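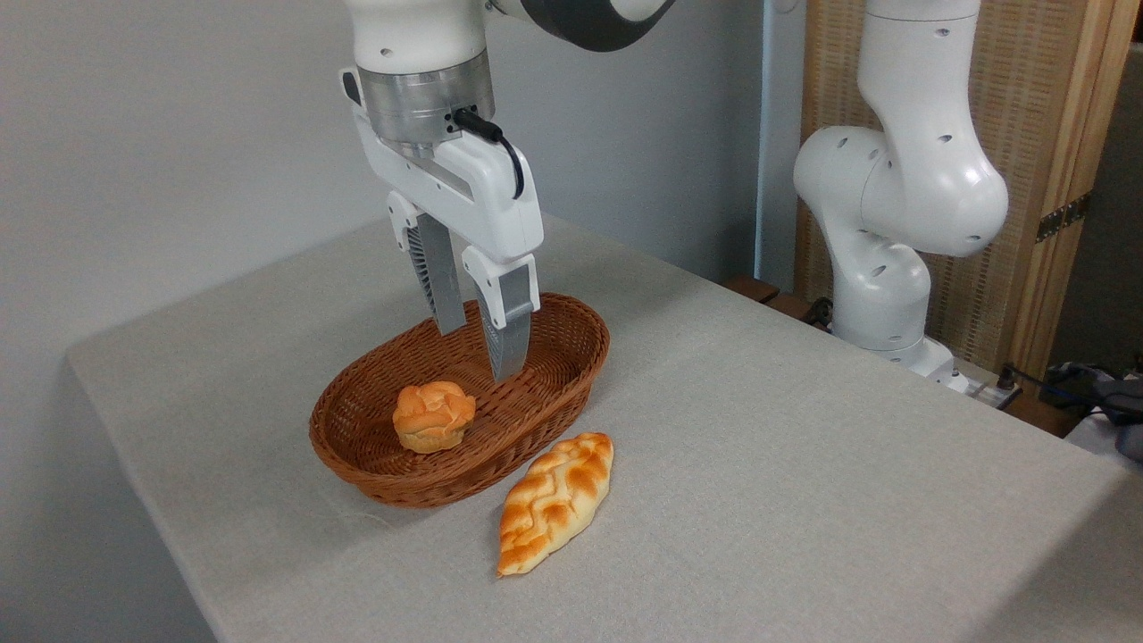 Can a machine do my housework yet?

Some of it, slowly, if you tidy up first. The floor is mostly handled. The dishes are handled once a person has loaded them. Nearly everything between the floor and the dishes is still yours, and this page is about which parts to hand over, which to keep, and how to keep them without losing a Saturday.

I have been writing up household tips for long enough to have promised readers a robot maid more than once. I apologize to those who cleared out a closet for it.

FLOORS

Hand these over. A robot vacuum does a mediocre job every day, and a mediocre job every day beats my excellent job every other month.

Before you press the button, pick up cords, socks, and anything with fringe. Tuck the tassels of a rug under and hold them down with a strip of painter's tape. Empty the bin after every run if you have a dog. Once a month turn the thing over and cut the hair off the brush with a seam ripper, which does it in half the time scissors take.

If your machine mops, use plain water and let it go over the kitchen twice. It will not get dried jam. Put a wet cloth on the jam, go drink your coffee, and wipe it up yourself.

DISHES

The dishwasher is the most successful household robot ever built and it gets no respect because it doesn't roll around. Let it do the scrubbing. Scrape, don't rinse. Knives and wooden spoons stay out.

Unloading is the part everyone wants automated. My own kitchen has 40 mugs in it (I do not want to discuss this) and each one has a different handle. Until something arrives that can cope with that, unload the bottom rack first so the puddles in the upturned mugs don't drip on the clean plates.

BREAD, ROLLS, AND OTHER THINGS THAT SQUASH

Picking up a roll is easy for a four-year-old and a serious piece of work for a two-finger gripper. A roll gives when you squeeze it. Squeeze too little and it drops, too much and you have a flat roll. A basket makes it worse, with a rim to clear on the way in and again on the way out. A long loaf with pointed ends has to be taken across the middle, and whatever is taking it has to work out which way the loaf is lying. You did all of that this morning with your eyes half shut.

So, bread is yours for now. Some things worth knowing:

Line a wicker basket with a cloth napkin before the rolls go in. Crumbs work down into the weave and stay there until you own a new basket. If they're in there already, let the basket dry out somewhere airy, turn it upside down over the sink, and go at the outside with a dry pastry brush.

Never soak wicker. A damp cloth, a drop of dish soap, a second damp cloth, then air. Not the oven. Someone always asks about the oven.

Stale rolls come back if you run them under the faucet for a second and put them in at 350 for a few minutes. Eat them right away, as they go back to being doorstops by dinner.

Keep soft rolls out of the refrigerator. Freeze what you won't eat by tomorrow, and slice it first.

Linen under the bread looks lovely and collects every crumb and thread in the county. Carry the whole cloth outside by its corners and shake it downwind of yourself. I learned the second half of that sentence separately. For lint, a barely damp rubber glove dragged in one direction works better than a sticky roller.

LAUNDRY

Washing and drying were automated before most of us were born. Folding has been two years away for as long as I've kept this page. The difficulty is the same as with the roll, only floppier: a shirt has no particular shape until you give it one.

Angeliki Antoniadis wrote in from Onalbridge last October to say she had given up folding her children's underwear and now throws it in a bin with a name on it. I tried this and recommend it without reservation. That is 100 percent automation by way of not doing the job.

Fitted sheets: put your hands in two corners, flip one over the other, do the same with the other pair, and fold what's left into something you can shut a door on.

DUSTING

Keep it. A machine that can dust a shelf has to lift 564 small objects, clean under each, and put them back where they were. (That is my mother's china cabinet. She has an inventory.) Use an old cotton sock over your hand, top shelf first, floor last. If you want to cut the work, cut the objects, but don't bring it up at my mother's.

THE WORKSHOP

Shops are further along than houses, mainly because in a shop the parts turn up in the same place every time. An arm will cheerfully move identical blocks from one tray to another all night. Tip a coffee can of mixed screws in front of it and you'll want a chair.

You can steal the principle for nothing. Give everything one spot. Draw around your tools on the pegboard. Sort screws as you take them out, into muffin tins, and never into the can.

SHOULD I WAIT AND BUY ONE?

If a salesman quotes you 3,000 dollars for something that will "help around the house," ask him which chore, in whose house, and who picks it up when it tips over. Then ask to see it do the chore 10 times in a row. I would happily be embarrassed by the answer.

Meanwhile the jam is probably soft by now.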